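Gallery Articles Workshops Links Contact

Notes > Machines at home > Laundry on the bed

We use cookies to remember your language and to count visits. Accept Settings

Laundry on the bed: can a machine do it yet?

Pictures and notes: Bence Kiss

In November I gave a short talk at the library in Panstead with the title "Who will fold the shirts?" After the talk several people asked me to put the pictures on the site, together with the things I said, and the things I forgot to say. I have made the notes longer than the pictures need. If you only want the pictures, they are in the middle of the page.

My subject is small. I do not write about cars that drive themselves or about factories where the same door is welded the whole day. I write about the bed with the clean clothes on it, in a normal bedroom, and about the question if a machine can put these clothes in order. I worked for seven years in a hotel laundry before I started to write, so I have opinions about sheets.

What is already solved

Washing is solved. We do not even call the washing machine a robot any more. Drying is solved too, if you have the space and can pay the electricity. In the hotel laundry of Sipos, where I worked, flat sheets also went through a machine which ironed and folded them, and it was quick and quite exact. But two persons stood in front of it and gave it the corners. The machine did not know what a corner was. It knew that cloth came in flat and straight, and if it came in crooked, it came out folded crooked.

For me this is still the best way to understand the whole problem. Folding a thing which lies flat is easy. To find the thing in the heap, to understand which part of it is the edge, and to make it flat, this is where the time goes. When I train a new colleague, I can explain the folding in one minute. I never had to explain the other part, because every adult can already do it.

Why a bed is harder than a table

In films from laboratories you mostly see a towel on a table. The towel has one colour, the table has another colour, and the light is good. I have nothing against these films. It is correct to begin with something simple.

At home we sort on the bed. The bed is soft, so when you press on a shirt the ground goes down together with it. The bed has its own cloth, and a machine must decide where the washing stops and where the blanket starts. If it pulls the wrong layer, it will try to fold the bed. (A small child does this too, but only once.) On a table there is a hard surface to slide a finger against, and then the finger goes easily under the hem. On a quilt the finger goes into the quilt.

Then there is the colour. Black clothes are a special trouble. With black knitwear I must myself go to the window sometimes to see if it is the front or the back. A camera has the same trouble, and it cannot go to the window.

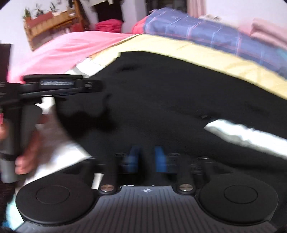
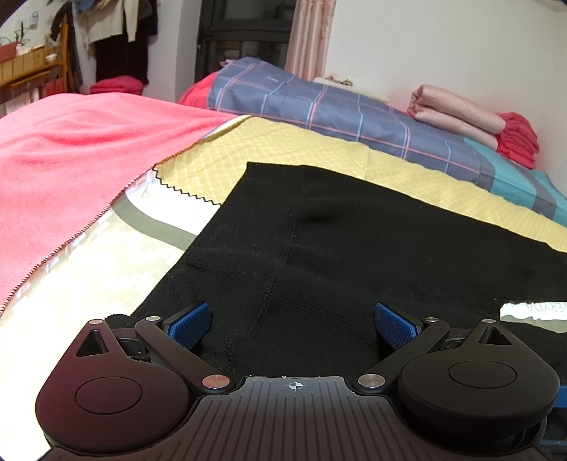

A hand-held gripper over a bed full of layers. Something black is nearest to it in both, with pale yellow cloth beside it and a blue checked cover farther back.

Some notes to the pictures, in the order in which people asked me at the talk.

The tool. It is held by a person. In the first picture you can find the hand on the left, blurred from the movement. So the decisions in these pictures are human decisions: which cloth to go to, from which side, how fast. The idea behind such tools is that a person does the chore with the same kind of fingers which a robot would have later, and the camera keeps what happened. I find this honest work. If a chore is not possible for a patient person with two stiff fingers, then I would not expect it from a robot with two stiff fingers.

The fingers. In the second picture you see them well, with bright blue pads. The surface of the pads has a texture like a small grid. A lady in the first row asked if this would damage a wool jumper. I do not know. I would try it first on an old one.

The black garment. It is also in the second picture, under the gripper, and it is knitted, with a seam going down the middle which you can hardly see. I looked at it for a long time and I cannot tell you what piece of clothing it is. I mention this because people often say that a computer should "simply recognise" the clothes. I have handled clothes for seven years and I do not recognise this one from here. In my hands I would know it in one second.

The yellow cloth. Its edge on the left in the second picture is cut in zigzag, the way you cut with special scissors so the cloth will not fray. For a machine which looks for a straight hem this is one more small difficulty. For a person it is nothing.

The pink. In the second picture it looks to me like fleece, and it has a stitched border in red. I would fold this one first, as it is big and takes the place of the others. This also is a decision which we make without thinking, and somebody has to put it into the machine in one way or another.

The folded things. At the back of the second picture there is light pink fabric and red clothing, folded and in piles. A pile brings its own question: can the machine put a new piece on top without pushing the others over? To make a pile is a chore by itself. At Sipos we had a rule that you do not build it higher than your elbow.

What it costs to wait, and what it costs not to wait

After the talk Augustina Dramani showed me her numbers. She runs a small workshop in Panstead where she washes and folds for guest houses, and she had asked for an offer from Clikberg for a folding machine called Kalo. The price was 3000 euros for the smallest model, without transport. She handles 700 pieces in a normal week, mostly towels, pillowcases and T-shirts for staff. The seller told her that the Kalo needs each piece to be clipped on by hand, in the right position, and that it does not accept anything with a hood, or baby clothes, or fitted sheets.

She took the time of her own hands. For 30 towels she did not win anything with the clips, she said, the folding by hand was already finished when the clipping would be finished. With shirts it was a little better. She did not order it. She told me she will ask again when the machine can take the shirts out of the basket alone.

I think she is right for her workshop, and I would say the same for a family. But I do not want to be the old laundry man who says that it will never come. When I started, the ironing machine at Sipos stopped each time a sheet had a button. The newer one felt the button and let the sheet pass. It was a small thing, and for us it changed the whole morning.

My answer, chore by chore

Flat towels, one colour, given one by one: yes, a machine can do it.

T-shirts, given one by one and the right side out: yes, slowly.

T-shirts from a heap: sometimes. I have seen it work and I have seen it hold one sleeve in the air for a long time.

Socks: finding the pair is possible when they are different from the others. When you own only black socks, it is the same problem as you have yourself.

A shirt that is inside out: I have not seen a machine do this well at home. You have to put the whole arm inside the sleeve and pull, and a gripper with two short fingers has no arm of this kind.

Fitted sheets: no. Most people also not.

The mixed bed, with blankets and clothes on top of each other and something shiny under them, as in the second picture, where a white plastic sheet lies under the pink: not yet in the way I would wish. Parts of it, yes. You could ask a robot for the black piece and perhaps get the black piece. To come home and find everything in piles and the bed made, for this I would not put away money now.

One more remark from the talk. A man asked why we do not change the house for the machine, and have a hard white table for laundry in each flat. It is a good question. We changed the kitchens for the dishwasher, and we throw away the plates which do not fit. In my flat there is no place for such a table. The bed is the only surface large enough, and I suppose it is so in many flats, so the machine will have to learn the bed.

If you have a folding machine at home or in a shop and you use it each week, please write to me through the contact page. I am more interested in the machines which people still use after one year than in the new ones. Please tell me also which pieces you still fold by hand.

The next page of the series is about dishes, with wet glasses.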